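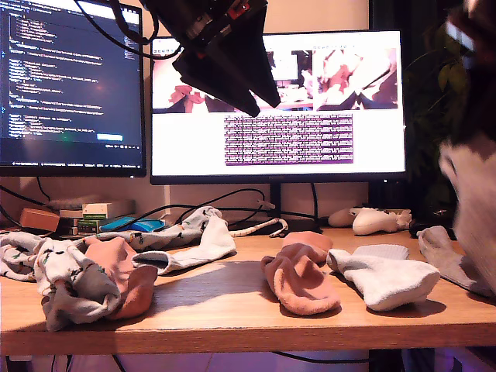

Company > Who We Are > About Flukham

Print this page | E-mail this page

Flukham sorts, pairs and folds single socks and small laundry for people who would like it off their hands. We started in a spare room in Larier with 2 customers, both of them parents of large families, and now look after 114 households in Larier and Ackah.

Most of what reaches us is socks. Customers put them in a Huvden bag, our drawstring cotton bag with a name tag sewn in, and leave it at either counter. Everything should be washed before it comes to us. We do not wash, bleach or mend.

Each bag is opened on a desk and the socks are spread out so that cuffs and toes can be seen. Athletic socks go with athletic socks and thin ones with thin ones. Patterned socks are matched by print first, then by size. White socks take the longest, as two that look alike in a pile often have different ribbing. Pairs are folded once at the cuff. We stopped rolling them into balls in November after customers told us it stretched the elastic. 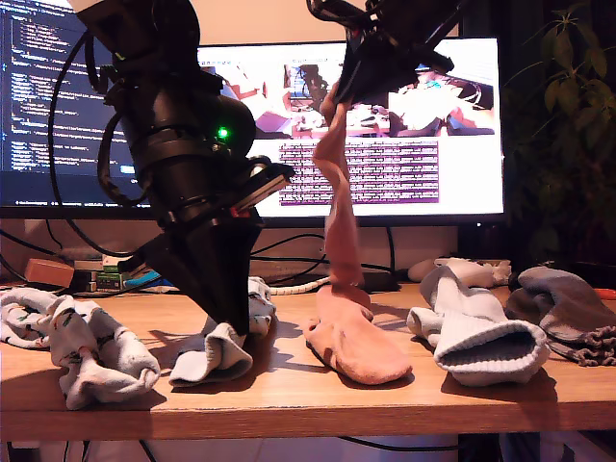

Socks spread out on the desk, with a long pink one held up by the end.

A sock without a partner goes back in a separate pouch. If you find its match within 19 days, bring both in and we will pair them at no charge.

Bags are ready in 6 working days. The Ackah counter closes for lunch and the Larier counter does not.

Filed under: About Us, Socks & Small Laundry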